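November, evening

Rain all day, so I left the garden and sorted the small bedroom instead. The chest of drawers from Estora is still not here. They now say it is held up at Pretham and will be another 2 weeks. Until it comes everything small has to live in boxes, and the boxes have to live somewhere, and for now that is the bed.

I put the strawberry sheet on first. Then I laid the pink Chinese workbook flat in the grey box lid and used it as a base for the odds and ends.

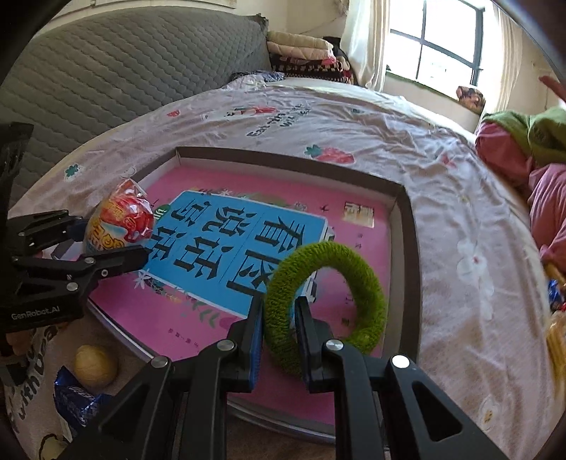 Green ring and red sweet, with the workbook underneath.

The workbook is the first year one, the look at the picture and write sort. It fits the lid well enough to stay put. I had meant to post it on with the others but the parcel came to 667 grams without it and I had already taped it up. 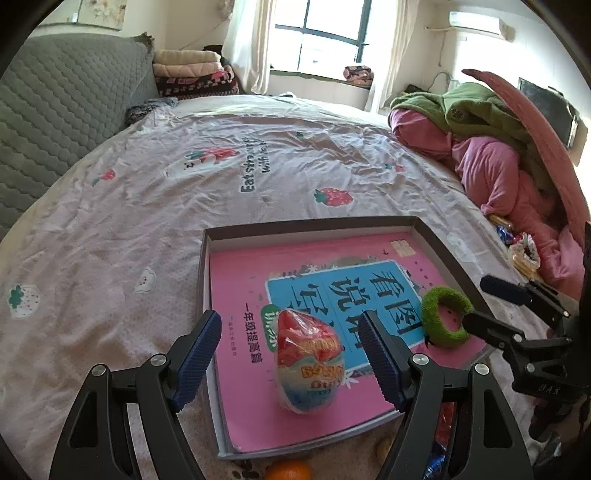
Went through the hair things after that. Kept the fuzzy green one and the beige scrunchie, threw out four that had lost their stretch. The sweets and snack packets can go in the kitchen tin tomorrow - they should never have been upstairs. Had soup at one and rang Skanisum about the shelf brackets. No answer, so I left a message with the order number, which ends in 462.

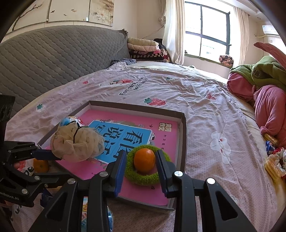
Need more mandarins, and bread. The wardrobe floor is still to do, and the bag of winter gloves. Stopped at half past five when the light went. Bath, then bed in the other room.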